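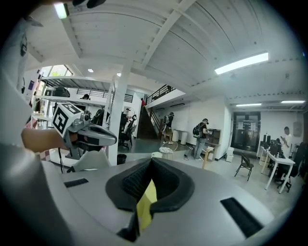 Second gripper held out on the left, white top with black print beside it.

Tirnano makers' group, notes from the spring stock meeting
Written up by me, so blame me for the spelling!

We got going at 4 with tea and a very good lemon cake, and went straight to the wrap dresses because everyone had an opinion. The Pilirow print (the rust one with the little cream leaves) is nearly gone in the smaller sizes. I said I'd love to see it again in a longer length, and most of the table agreed, though two of us think the short one sells better with leggings in cooler months. We left it like this: one more run of the short, and a sample of the long before June.

Fabric order. The mill will do the cotton voile at a better price if we take 1000 yards, and a better one again at 2000. I got a bit carried away and wanted the 2000, I admit it, but we don't have the shelf space and the teal faded a little last time it sat by the window. Agreed on 1000, split between the teal and the plum. I'm to ask if they can send it in two lots.

Pockets! We talked about pockets for a good long while. Every single customer card from the Zacharias Street market asked for them, so the gathered skirt is getting them on both sides, deep enough for a phone. It adds to the sewing time and we'll put the price up a little. The tiered skirt stays as it is for now (I'm still hoping).

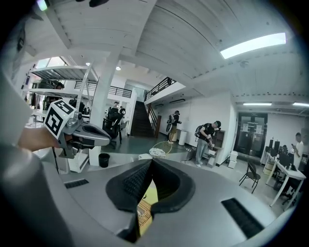 Bare forearm and a second gripper at left, woven or slatted surface showing between the jaws.

Waistbands. We had three returns on the wide elastic, all for rolling down at the back. I wore mine all week to test it and mine rolled too, so we're switching to the firmer one, and the old roll can go for kids' skirts. Drawstring stays on the linen pants.

Swing tags: 200 left in the box, so we need to reorder before the Grunidden fair. Same cream card, but please can we fix the washing line, it still says warm wash and the voile should be cold. I'll send the new wording around.

Fair stall. We're taking two rails, the mirror and the scarf basket. No jackets this time, it's too warm and they hog the rail. Scarves to be tied on the dresses so people can see how they go together.

Still to sort out: who's ironing, and whether the plum kimono jacket gets a lining. Next meeting same place, and somebody else can bring the cake.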